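Skosbridge Robotics Club — Build Tracker
Ticket: Left arm lets go early on card handoff
Opened by: Ebise Zeleke
Assigned to: Mitiku Mersha
Priority: High (changed from Low, changed from High)
Status: Closed, with grumbling

Original report (Ebise)

The task for the April meet is still the card task. Left arm holds the card, right arm takes it, card goes in the pocket of the red case. Left arm has started opening its gripper before the right one has closed. The card then goes wherever cards go when no one is holding them, and last night that was under the rail.

It doesn't happen every time. I did ten runs and it dropped the card on four of them, which is the worst possible number, because it's too many to ignore and too few to catch while anyone is watching.

Things I have already tried, so please don't suggest them:
Restarting it.
Restarting it again in a firmer tone.
Cleaning the fingertips.
A different card.

Comment (Mitiku)

Did you try the old handoff script?

Comment (Ebise)

The old handoff script is the one that waits five seconds at every step like it's thinking about its life. Yes. It drops the card too, only slower.

Comment (Mitiku)

OK, I'm in the lab. Going to write this down as I go because last time I fixed something I couldn't say how, and Ms. Tefera made me un-fix it and do it over.

First thing I checked was the cables. The purple ones go from the base up past each elbow and along the forearm, and if one gets tugged near full reach I figured we might be losing a reading. I wiggled both of them with the arms parked in the handoff pose and watched the readout. No dropouts. I also pushed the connectors in at both ends and they were already in.

Second thing was the mounts. I put the hex key on every screw I could reach on the two black plates. One on the right side took maybe a quarter turn. I got excited, ran it again, dropped the card on the third try. Stopped being excited.

Then I slowed the whole routine to half speed and stopped it right before the handoff so I could look at where everything was.

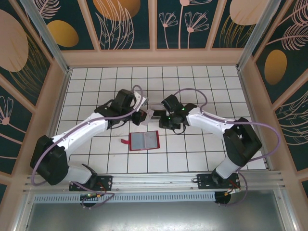
At half speed I got a clean pass every time, and at full speed I was back to dropping it. So it's timing, or something that looks like timing. I turned on logging in Emix (our control program, for the two new members reading this — the name was a vote and the vote was a mistake) and compared a good run with a bad one.

The left gripper opens when it gets the "right gripper closed" message. Fine. Except the right gripper sends that message when it has been told to close, and the closing comes after. In the bad runs the gap between the message and the fingers stopping was around 300 milliseconds. At half speed the left arm is slow enough to cover for it.

Who wrote the message part?

Comment (Ebise)

I would like to see the file history before I answer that.

Comment (Mitiku)

I have seen the file history.

Comment (Ebise)

It was a placeholder. It says placeholder in the comment. I was going to come back to it when we had the position reading working on the right side, and then we had it working and I went home.

Comment (Mitiku)

Changed it so "closed" gets sent when the fingers stop moving, not when the command goes out. If they don't stop in time, the left arm keeps holding on and the run quits with an error. Full speed, 10 runs, no drops. One run quit with the new error, and the card was still in the left gripper, so I'm counting that as the fix working and also as a thing to look into.

Comment (Ebise)

Confirmed on my end. I also got the error once. It reads RIGHT HAND NOT READY, in capitals, and I think it could be politer.

The team from Henora asked to see how we do the handoff, so could we please not send them the version with my placeholder in it.

Comment (Mitiku)

Already sent it. Sorry. I'll send the new one.

Resolution

Closed March 11, 2023. Cause: gripper reported closed on command instead of on stop. Fix is in the main branch. Opened a separate ticket for the occasional quit on slow close, assigned to Ebise, who knows the code so well.

Leftover jobs from this ticket:
Put the half-speed setting back to full (done, then undone by someone, then done)
Find the first card, still under the rail
Take the word "placeholder" out of the file, or at least out of the parts we show people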